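Search this journal Advanced search Go
Articles > Everyday Workspaces > Research papers

3. Dividing a shared worktop

3.1 Why we marked the surface at all

When we first visited the Pramden repair room, people shared worktops in a wonderfully loose way. Someone would put down a tray, someone else would slide it along to make space for a lamp base, and a third person would come back from the sink to find the job had moved. Most of this was good-natured. It did mean that small parts travelled, and the repairers told us that looking for a screw or a washer was the dullest bit of the day.

We wanted to know how little it would take to settle the matter. Earlier work on shared desks has tended to look at screens, dividers and named drawers, all of which cost money and take up room. Trí Thái suggested tape. It is cheap, it lies nearly flat, and anyone can pull it up again if they hate it. We liked the idea at once, and so did the people who would have to work on top of it.

3.2 Laying the tape

We used blue painter's tape, two strips to a worktop, crossing to make four areas. The tape was put down by hand by whoever was going to use the surface that week. We gave no measurements and offered no ruler. This was a deliberate choice, and one we would make again: the talk that went on while the strips were being placed ("you need more than me, you've got the clocks") was some of the richest material in the whole study, and we would have lost it by arriving with a template.

Figure 2 shows one of the crossings on a grey surface. The four areas are unequal, and the horizontal strip runs very slightly off level. There is a small kink in the edge of the vertical strip just below the point where the two meet. We came to enjoy marks like this. A hand-laid line looks like something a colleague did, and several repairers said they felt free to argue with it, which they would never have done with a painted one.
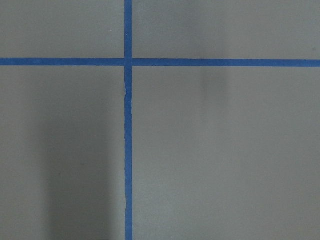

Figure 2. Blue tape crossing on a grey surface, with no objects resting on it.

3.3 How the areas were used

Over the study we recorded 75 working sessions, 40 of them on taped surfaces and the rest on plain ones. Each session was written up by hand on the same day, using a form that Hưng Tạ had first drawn up for the Mirnora kitchen study and which we shortened to a single side of paper.

The clearest pattern was how quickly the areas gained names. Within three sessions of the tape going down, people at Pramden were talking about "the messy one" and "the waiting one", and newcomers picked the names up without being taught. No names of this kind appear in our notes for the plain worktops, where people pointed or said "over there". We think this is a lovely result for so small a change. A name lets you ask for a thing with your hands full.

The second pattern concerns the lines themselves. We had expected the tape to work as a fence, with objects kept strictly to one side. Small objects mostly were. Larger ones sat across a line quite happily, and repairers treated the line as a sort of shelf edge to square things up against. A toaster would be set down with its base along the strip and its crumbs brushed back towards its owner. When a job straddled the crossing, it was generally taken as a sign that help was welcome, and twice we saw a person at the next stool lean in without being asked.

Unequal areas caused less trouble than we feared. The smaller ones were chosen first for fine work, such as spectacle hinges and watch straps, and one repairer told us that a tight space "keeps me tidy when I'm not a tidy person". The larger ones went to lamps, radios and anything with a long flex.

3.4 Wear and relaying

Tape does not last for ever under elbows. Edges lifted first where trays were dragged over them, and three worktops were relaid during the study. Each time, the users moved at least one line from its earlier position, usually after a short and cheerful debate. At the Giltik site, where sewing and mending share one long counter, the mending group gave up part of its area in March 2019 and then asked for it back a fortnight later.

We noted the old and new positions on the session forms. These shifts are taken up in Section 4, together with the interviews from Mai, where the tape was removed at the users' request and the names of the areas stayed in use.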